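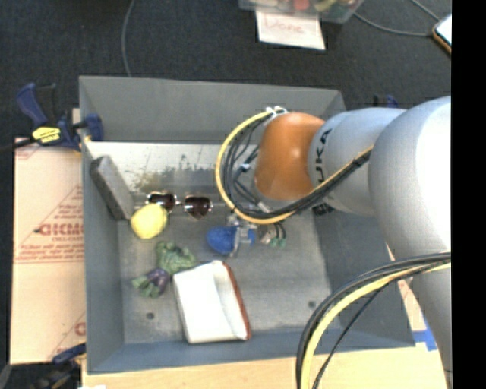
Moving a sourdough starter across the country without killing it?

Posted by crumbcoat_ in Kitchen & Baking, October 2023

Hi all, first time posting, long time lurker. We're moving from Flallbridge to Ventura in a few weeks and I'm a little panicky over my sourdough starter. It's 8 years old (I know, I know, age doesn't matter as much as people say, but I'm attached to it). The drive is 1,784 miles according to the map and we're splitting it up with overnight stops, plus a couple of extra days at my sister-in-law's place in Clevthorpe where the fridge is always packed to the ceiling.

Right now it lives in a quart jar with a loose lid and I feed it equal weights of flour and water, mostly all-purpose with a spoonful of rye. It doubles in a few hours when the kitchen is warm. What I can't figure out is whether I should keep it going on the counter schedule while we travel, or chill it, or dry some, or what. I tried keeping it in a cooler on a camping trip last February and it came home smelling like nail polish remover. It did come back after a few feedings but the bread was sad for a while.

Also, do I need to worry about the water being different when I get there? My mother swears the bread will taste wrong. Any advice welcome, I'd really like to have a loaf in the oven the first weekend in the new place!

proofandprejudice

Congrats on the move! I've done this three times now, once with a toddler and a cat in the back seat, so take heart, a starter is way tougher than either of those.

Here's what I'd do. The night before you leave, make it stiff. Take a small blob of the ripe starter, maybe a tablespoon, and knead in flour and a little water until you've got something like a firm bread dough, about half as much water as flour by weight. Stiff starter eats through its food much slower than the batter kind, so it won't go sour and boozy on you as fast. Roll it into a ball, dust it with flour, and drop it in a container that's at least three times bigger than the ball. Please don't screw the lid down tight. I did that the first time and the lid came off in the car with a bang that nearly put us in a ditch outside Cletoser.

Then it goes in the cooler with an ice pack, wrapped in a dish towel so it isn't sitting right up against the ice. Swap the ice pack at the motel if there's a freezer. If you get to Clevthorpe and it looks puffy and smells sharp, pinch off a piece from the middle and feed it again the same way, toss the rest (or make pancakes, your sister-in-law will forgive you for the fridge space). That nail polish smell you had in February just means it was hungry. Mine does it whenever I ignore it.

And dry some as a backup! Do this now and don't wait until the boxes are everywhere. Spread a couple of spoonfuls of bubbly starter as thin as you can on parchment, leave it out until it snaps — mine takes a day or two, longer if it's humid — then crumble it into an envelope or a zip bag. It keeps for ages. To wake it up, cover the flakes with lukewarm water, let them go soft, stir in flour, and feed it daily until it's rising on schedule again. I mailed some to a friend 834 miles away in a plain padded envelope and it was raising bread inside a week.

On the water, I wouldn't lose sleep. If the tap smells strongly of chlorine let a pitcher sit out overnight, or use filtered for the first few feedings. The temperature of your new kitchen will make a bigger difference than the water, so watch the dough and forget the clock for the first few bakes.

yeastcoast

just buy a new one when you get there, they're like $10. mine's from a farmers market and it works fine

bramblekettle

Seconding the dried flakes. I keep 2 bags, one in the pantry and one in my desk at work, which my coworkers think is very strange.

One thing I'd add is don't leave it in the car when you stop for lunch! Cold is fine, it'll just go to sleep, but a closed-up car in the sun gets hot enough to cook it, cooler or no cooler once the ice has melted. I lost one that way in a grocery store parking lot and had to start over from flakes. If you're only running in for a sandwich, stick the jar in your bag and take it with you. I also put a rubber band around the jar at the starting level so I can tell at a glance how much it's grown on the road.

crumbcoat_

Thank you!! The flakes are drying on top of the bookcase as I type. Going with the stiff ball in the cooler and I'll bring the jar in at lunch stops. No idea what I'm telling the motel people if they ask.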